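Trornico's housekeepers on teaching, tidying and the end of the clipboard

The housekeeping team at Trornico looks after 324 furnished rooms and small apartments let to seasonal workers. For most of the company's life, that has meant a cart, a clipboard and a lot of stairs. Since March it has also meant a pair of hand-held grippers and a new line on the shift plan that says "recording."

I spent a morning with the shift lead, who has been cleaning here for eleven years and asked to be quoted by job title only. She was on her second coffee at 7:30 and talking before I had my notebook open.

"People think you press a button and a robot shows up," she said. "First somebody has to show it what cleaning is. Well, we know what cleaning is! We're the right people to ask."

The method comes from Gratard, the firm supplying the equipment. A housekeeper holds the gripper and does an ordinary job with it - picking something up, opening a cabinet, moving a bin - while its camera records. The recordings go toward training a machine that Trornico hopes will one day take over the dullest pickup work. By the end of last month the team had handed in 2724 of them.

She loves the work, and it shows. The first week was slow and her wrist ached, she told me, but then she started noticing her own habits.

"I never knew I look at the bin before anything else. Every room, eleven years. You see the bin and you know how the rest of the morning is going to go. When I had to do it with two fingers in place of ten, I finally saw how many small decisions are in there. Do you go for the cup first, or the wrapper? How hard do you squeeze?"

Rooms where people really cook are the ones she likes best for recording, with the bottles and the pots and the bags on the counter. A bare room, she says, teaches a machine very little.

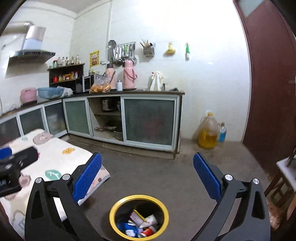 What changes on the shift

The biggest difference so far is in the hours. Recording is paid at the same rate as cleaning, and each housekeeper gets 720 minutes of it a month, taken off the room quota. That last part took some arguing. In the first plan the quota stayed where it was, and the team said no.

"We'd have been doing two jobs," the shift lead said. "They fixed it in a week. I was impressed, I'll say that."

The clipboard went at the same time. Room status now sits in a scheduling program called Ostach, which hands out the next room based on who is nearest. Some of her colleagues miss choosing their own order. She doesn't, mostly, although she would like it to understand elevators.

Is she worried about her job? She took her time with that one. The agreement with management runs for two years and rules out layoffs tied to the machines. After that, she doesn't know. She would like the younger housekeepers to move into checking and teaching, and two of them have already started a course at Zerouali, the training center across the river.

"I want the machine to take the bins," she said. "My back wants that very much. But the talking to tenants, seeing that somebody's not doing well, finding the leak before it's a flood - I want us to keep that, and I want it written down."

Then her phone buzzed with the next room, four floors up, and she took the stairs.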